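Limpiar el ordenador de sobremesa y cambiar la pasta térmica en casa

Un ordenador de torre que lleva años debajo de una mesa acumula polvo en los disipadores, en las rejillas y en la fuente de alimentación. El ventilador gira cada vez más deprisa, el ruido aumenta y, en verano, el equipo se apaga solo a media tarde. Casi siempre se arregla con una limpieza a fondo y un poco de pasta térmica nueva. No hacen falta herramientas especiales y el trabajo ocupa una mañana si se hace por primera vez.

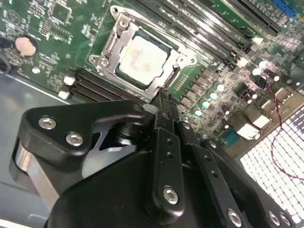
Por Triin Grigaitė
Publicado el 02/05/2021 en Taller y mantenimiento

Antes de empezar

Apague el equipo desde el sistema, ponga a cero el interruptor de la fuente y desenchufe el cable. Después mantenga pulsado el botón de encendido unos segundos para descargar lo que quede en los condensadores. Quite también el cable de red, el monitor, el teclado y cualquier memoria USB olvidada en la parte trasera.

Trabaje sobre una mesa firme, con buena luz y lejos de alfombras. La lana y los tejidos sintéticos cargan electricidad estática. Si tiene pulsera antiestática, úsela; si no, toque de vez en cuando una parte metálica sin pintar del chasis.

Material

Destornillador de estrella mediano, a ser posible imantado.
Brocha de cerdas suaves, de 28 mm, que no se haya usado con pintura.
Aire comprimido en bote o un soplador manual de goma.
Alcohol isopropílico de alta pureza.
Filtros de café o paños que no suelten pelusa.
Bastoncillos de algodón.
Pasta térmica en jeringa.
Una huevera de cartón para los tornillos.

La huevera es un consejo de mi vecino Parviz Farahani, que repara máquinas de coser. Cada hueco recibe los tornillos de una pieza y se escribe al lado, con lápiz, de dónde salieron. Los de la tapa lateral, los del disco y los de la placa se parecen mucho, pero no siempre tienen la misma rosca.

El polvo

Saque la torre al balcón o al patio si puede. En el interior de la vivienda el polvo vuelve a posarse en los muebles, y el de un ordenador viejo es fino y grasiento, sobre todo si el equipo ha estado cerca de la cocina o en casa de fumadores.

Sujete las aspas de cada ventilador con un dedo antes de soplar. Si giran libremente con el aire a presión pueden superar la velocidad para la que están hechos los rodamientos. Sople en ráfagas cortas, con el bote siempre vertical. Inclinado suelta líquido muy frío.

El aspirador doméstico no es buena herramienta para el interior. Genera estática en la boquilla y puede arrancar piezas pequeñas. Sirve para las rejillas exteriores y para recoger la mesa al final.

La fuente de alimentación no se abre nunca. Se sopla desde fuera, por la rejilla, y se deja estar. Si el ventilador de la fuente chirría, se cambia la fuente entera.

Los filtros de espuma o de malla, si los tiene, se lavan con agua tibia y una gota de lavavajillas. Tienen que secarse por completo antes de volver a su sitio. Yo los dejo tendidos hasta el día siguiente.

Las ranuras y los contactos

Haga una foto con el móvil antes de desconectar nada. Los cables finos del panel frontal son los que más tiempo hacen perder después, y el manual de la placa no siempre aparece.

Los módulos de memoria se sueltan abriendo las pestañas de los extremos. Cójalos por los bordes, sin tocar los contactos dorados. Si están mates, páselos con un paño humedecido en alcohol isopropílico y espere a que se evapore. Mucha gente usa goma de borrar – yo también lo hice durante años – pero deja restos y desgasta el baño.
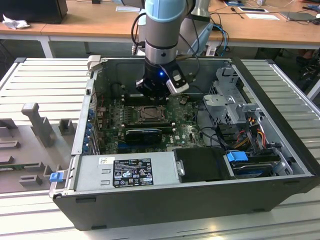 Al volver a colocarlos, fíjese en la muesca de la parte inferior, que no está centrada. El módulo solo entra en una posición. Presione por los dos extremos hasta que las pestañas se cierren. Si el equipo pita al arrancar o no da imagen, lo primero es comprobar la memoria: en la mayoría de los casos un módulo se ha quedado a medio camino.

La pasta térmica

Conviene encender el ordenador diez minutos antes de desmontar el disipador y luego apagarlo y desenchufarlo otra vez. La pasta templada se despega mejor. Afloje los tornillos en cruz, poco a poco, y gire ligeramente el disipador a un lado y a otro. No tire hacia arriba con fuerza. En algunos equipos el procesador puede salir pegado y doblarse las patillas.

Retire la pasta vieja con un filtro de café y alcohol, desde fuera hacia el centro, y repita con un filtro limpio hasta que deje de mancharse. Limpie igual la base del disipador. Para los bordes van bien los bastoncillos, apenas húmedos. Si el procesador tiene que salir de su zócalo, no toque los contactos de dentro por ningún motivo.

De pasta nueva basta una cantidad como un guisante pequeño en el centro. El propio disipador la extiende al apretar. Los tornillos se aprietan también en cruz, unas vueltas cada uno, hasta que hagan tope. No se olvide de enchufar el ventilador.

He probado la pasta de Vomska y la de Stenley y no he notado diferencia en un ordenador de oficina. Compre la jeringa pequeña, de 2 gramos. La grande se seca en el cajón antes de que haga falta otra vez.

Montaje y prueba

Recoja los cables con bridas de velcro, de forma que ninguno roce un ventilador. Antes de cerrar la tapa, conecte lo imprescindible y encienda. Todos los ventiladores deben girar. Entre en la BIOS y mire la temperatura del procesador durante unos minutos: debe subir un poco y estabilizarse. Si sigue subiendo, apague y revise el apoyo del disipador.

Cada cuánto

Una limpieza de polvo al año es suficiente en una casa normal. Con gatos o perros, dos. La pasta térmica aguanta bastante más y no hay que tocarla si las temperaturas son buenas. Yo hago la limpieza en marzo, antes del calor, y apunto la fecha en una etiqueta pegada por dentro de la tapa.

Los botes de aire vacíos van al punto limpio, igual que la pila de botón de la placa si la ha cambiado.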